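Home | Talks | Notes | Contact

Speaker notes - Small things on a big table
By Bukola Okonkwo, January
21 shares | 2 comments

1. Hello and thank you
Thank Ifeanyi Balogun for the kind welcome, and let folks settle in with their coffee. Tell the Jirna story, but keep it short this time!

2. The teal surface
Slow down here. I do love a plain, calm color behind small things - it rests the eyes, and a little white scrap or a bit of red-orange shows right up.
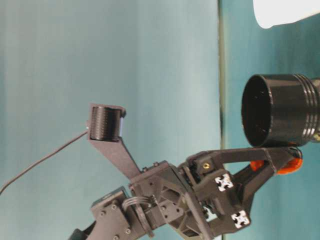
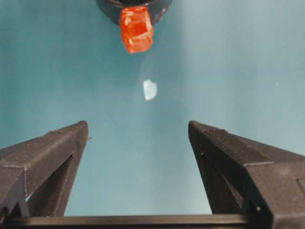
3. Your turn
Ask everyone what color their own work table is at home. Take two or three answers, then hand over to the Ulano folks.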